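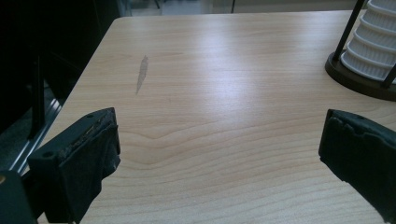
Ticket 2489 — cup task, foam pads shedding + grip width drifting
Status: open
Site: Lerkdale
Opened by: Delali Kwofie

Problem: episodes from the handheld are getting rejected at upload. The checker says grip width at close doesn't match the rest of the set. Same cups, same table, same task text ("take one cup from the stack, put it in the empty ring").

First seen at episode 178. Target for this task is 1000 so we have a long way to go and I'd like not to redo them all.

Log

9:40 — Restarted the recorder. No change. Width at rest reads fine, width on cup reads low.

9:55 — Looked at the pads. Foam on the black fingers is worn, top edge on one of them is frayed and crumbling. Other one is lumpy along the top. Think the fingers are closing further than they used to before they meet the cup. Would explain the numbers but not all of them.

10:20 — Wiped the table down in case crumbs were getting in the linkage. Did not find any in there. Rejects same as before.

10:45 — Asked Viltine for spare foam. They only have the thicker kind. Didn't fit it, teh thickness would throw the width off the other way and then we have two problems.

11:30 — Compared against the gripper with the white wedge fingers, the ones with the small black dots on them. Held it in both hands and closed it on one cup lying sideways, open end to the left. 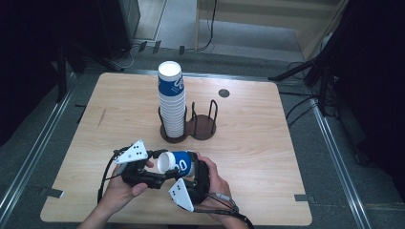

Did that ten times, slow close, then ten times fast. Width came back the same each time, inside tolerance. So recorder is ok, cable is ok, checker is ok. It's the foam.

12:10 — Ran the slow close again with the foam fingers. Reading wanders. Worse when the cup sits high in the pads, near the torn edge. Lower down it is nearly fine.

Workaround for now: grip low on the pads, keep the torn bit off the cup. Please don't mix the two finger types in one batch, Zekov filters on finger type and a mixed batch gets thrown out whole.

Also — paper cups go soft after a lot of squeezes. Swap the cup when it stops springing back, a soft one reads low too and it looks exactly like this fault. I lost 2 hours to that in September.

Still need:
- new foam, the original thickness, both fingers
- recalibrate after fitting, open and closed
- someone at Ankrah to say if episodes from 178 on can be corrected with an offset or have to be re-recorded. I saved the raw files, dont delete them

Leaving this open until the foam comes. If you pick up the afternoon shift use the white fingers and start a new batch name.

DK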